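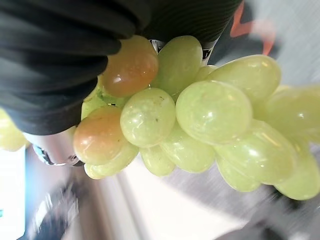

Famia build: hands and wrists

The Famia humanoid has moved from walking to handling. Eifion Yorath finished the second forearm in September, and both arms now run from the same controller. Soft fruit was chosen as the first load after the foam blocks stopped telling us much. A bunch of grapes sags when lifted, shifts its center of mass and bruises if the fingers close too hard.

The approach is planned from the head camera. The final closing move uses finger current only, with a limit set per joint in the config file. Current is logged at 100 Hz. The log now holds 2,808 grasp attempts, of which 664 used fruit.

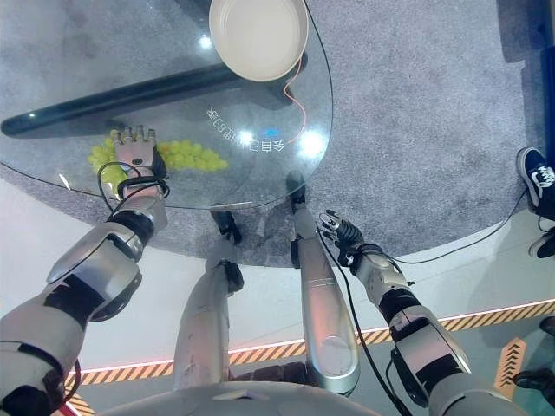
Glass and depth

The glass table is the harder problem. Depth readings pass through the top and return the rug or the base, so the planner places the surface too low. Edwards wrote a patch that takes table height from a fixed value and ignores depth inside the outline. Glare still produces false edges, and these are masked by hand for now.

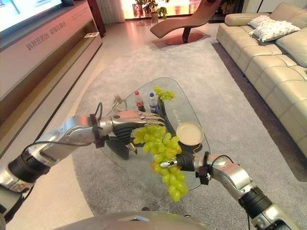
Grapes between the hands, bottles at the far side of the table.

Cable routing at the wrists needs another pass. The present loop leaves enough slack for full rotation but can catch on the elbow joint when the forearm folds. Ronano has quoted for a shorter harness with a right-angle connector, with delivery in 9 weeks. Until then, keep wrist speed at the lower setting

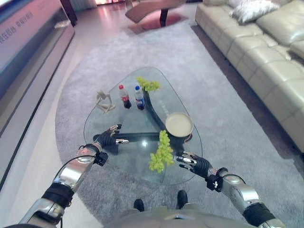

and check the loop by eye before each run. The config files and the table patch are on the Skamthorpe shared drive, in the folder marked "hands". Anyone changing a current limit should note the old value in the log.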